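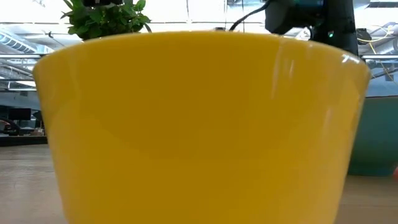 Yellow bowl, green bowl, and the arm behind them.

I went to see the Filtham bench in December because Sharada Suvarna wants us to buy one and I hold the spreadsheet. I came home less keen than I went.

The quote is for two arms on a framed table. Fine. Then you read on. Spare gripper fingers are extra. The support plan from Beltska is 296 a month, and the first 4 months are "included", meaning they're in the price already. Delivery and setup come to 3000, and I still can't get a straight answer on who brings the tools.

Yufang Ye says I'm being mean about it and that the arms are the cheap bit of any project like this. She may be right, which rather makes my point. Where is the line for crockery? For racks? For the hours someone spends putting bowls and plates back where they started?

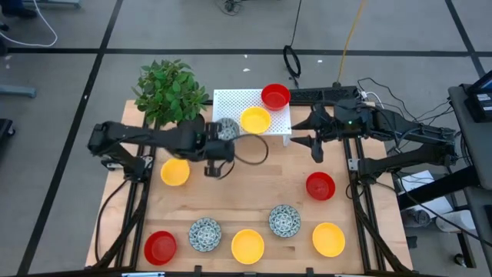
Cables are the other thing. I asked for a price on replacements and got 158 for a set, with no word on how often you'd need one. Ngọc Kim reckons once a year. The brochure reckons never.

I've put the whole lot down as a maybe. If Fetiner will hire us a pair for a term, I'd sooner do that and find out what breaks. Sharada thinks hiring is money down the drain. We're meant to settle it before the budget closes, and I haven't even started on the floor space.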